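Favska Makers Co-op – members meeting, June
Minutes, draft. Corrections to the office please

Started 7:10, quorum ok. Chair welcomed new members. Last minutes passed, one fix: the tool list was for the upstairs room, not the annex.

1. Heating and cooling
Carrier unit over the main room still tripping. Repair firm came once, reset it, left. Second visit booked. Members asked if we could run fans meanwhile – yes, but not on the same circuit as the kiln. Kiln users to check the board by the door before switching on. Question about a new unit altogether. Not this year, no money for it. Come back to it in the fall.

2. Rent
Landlord wants to go up by $400 a month from the new lease. Long discussion. Most felt it was too much, a few said still cheap for the street. Agreed to write back asking for a two-step rise and the leak over the back stairs fixed first. Draft letter to go round by email before it is sent. Proposal to offer a longer lease in exchange, 2 years in place of one. Voted, carried, one against.

3. Storage shelves
Shelves in the annex are full again. Anything without a name tag goes on the free table at the end of the month. Somebody asked about the half finished canoe. Canoe has a tag, canoe stays. Wood offcuts under 2 feet to go in the bin, not back on the rack. Notice to be re-printed, larger. 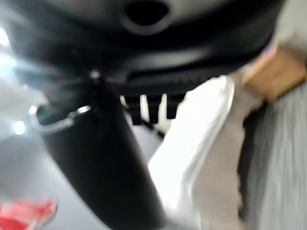
Close view, black gripper housing and finger

4. Open day
Date not fixed, late summer. Brikoler have offered to lend tables and the big awning, we collect and return. Need people for setup, front desk, bake table and cleanup. Sign up sheet is on the fridge. Discussion on charging at the door – decided free entry, donation jar. Print run for flyers 100, more if they go. Poster from last year can be reused if the adress is changed. Parking: ask the church again. Kids corner yes, but no hot glue this time.

5. Matero order
Joint order for clay and glazes goes in when the list is full. Pay when you sign, not after. Two members still owe from the last one, office will remind them. Request for a better white glaze, samples to be got first. Delivery comes to the side door, someone has to be in.

6. Any other business
– Sink in the print room slow again. Plaster going down it. Stop doing this.
– Evening keys: hand back if you dont use them.
– Radio volume. Be reasonable.
– Newsletter needs copy, short is fine.
– Question about dogs in the workshop, held over, ran out of time.

Next meeting same time, main room if the cooling is fixed, otherwise annex. Bring a chair if annex.

Closed 8:50.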